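Mirholm Bean Sorting and Measuring Notes

A small collection of photos, recipes and written notes on handling dried beans at a home kitchen counter: pouring, scooping, sorting, soaking and putting away. It grew out of the Femonlow pantry project and now lives on its own, with its own folder layout and its own (much better!) file names.

What's in the collection

There are 304 photos and 92 short text notes. The photos show beans in basins, bowls, cups and jars, mostly on countertops. The notes are plain text, one per batch, and cover what kind of bean it was, how much went in, how long it soaked and how it cooked up. A few of the early notes are only a line long and I've left them that way.

Folders

photos - everything shot at the counter, sorted by bean color
notes - one text file per batch
recipes - the dishes that the batches ended up in
labels - printable jar labels, two sizes

The photos and notes share a batch name, so red-small-04 in one folder belongs with red-small-04 in the other. If a batch has no note, it was a practice pour and never made it to the stove.

Why a basin

I used to sort beans on a dinner plate and spent half my time chasing them across the floor. A basin with raised sides and a flat bottom changed everything - you can spread the beans thin, push the good ones to one side and pick out the stones and shriveled ones as you go. Dark beans show up beautifully on a light or bright color, too. For black beans I'd go with anything pale, and for navy beans the brighter the better.

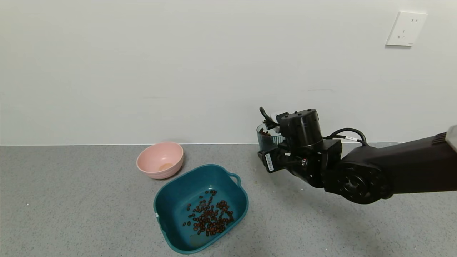 Black robotic arm holding a small clear cup, beside a teal basin of beans

Dark reddish-brown beans in a teal basin are still my favorite pairing in the whole set. The clear plastic cup goes well with them as a scoop: you can see from the side how much you've picked up, even when it's just a few beans. Keep a round bowl within reach for the rejects or for a splash of rinse water, whichever you need first.

Amounts

My standard batch is 700 grams dry, which fills our big pot once it has soaked and leaves enough for the freezer. Batch size is written on the first line of each note. Anything measured in cups instead of grams has "cups" in the file name, and please don't mix the two when you compare soaking times!

Known gaps

Chickpeas are thin on the ground. Lentils are missing completely (they're too small for the way I sort, and I keep losing patience). Cooking times come from one stove in one kitchen, so treat them as a starting point and taste early.

Version 2

Added in May: the Clalaven recipes, including the smoky red bean soup I've made far too many times. Folder names are now all lowercase. The old "misc" folder is gone and its contents have been filed by color.

Adding your own

Send photos with a matching note, even a short one. Bean type, dry weight and soaking time are the three lines I can't do without. Odd local varieties are very welcome - I'd love to see some speckled ones in here.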